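How to Write an Obituary Without Overpaying for It

Most online guides tell you to "celebrate a life." Fine, but the newspaper charges by the line, and celebrating adds up. When my aunt died in March, the Sutton paper quoted us 524 dollars for a draft her niece Anežka Sýkora had written in one evening. We got it down by cutting.

1. Start with full name, age, town and date of death. Skip "passed peacefully" unless you were there.

2. List family. Ask two relatives to check the spellings, and don't trust either one alone.

3. Give work and interests one sentence each. I doubt anyone needs all 7 bowling trophies.

4. Put the service details last, with the street address. "The usual church" helps no one from out of town.

5. Ask for the price before you agree to a photo. Some papers treat it as an extra - and they rarely bring it up first.

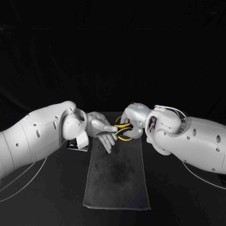
6. Be wary of "permanent online memorial" packages. I asked how long permanent was and got a brochure.

7. Read the proof out loud, then check the dates against the death certificate. Corrections may mean paying for a second notice.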